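Jirnley Workshop two-arm build, February progress report
To: Terence Haworth
From: Howard Birkett

Both arms now run off one controller, which took 23 evenings and most of my good humor. Of the 300 granted, 133 is left - the rest went on cables and a second wrist joint, the first having lost an argument with a bench vise.

Gripping a tool is fine. Lining it up with something smaller than a shoebox is still a matter of opinion.

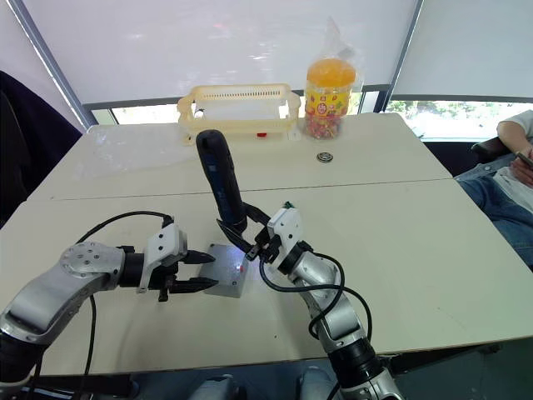 Screwdriver-shaped tool in the right gripper, left gripper beside the metal box.

Next month: retune the left wrist and rewrite the approach routine. No further money requested yet.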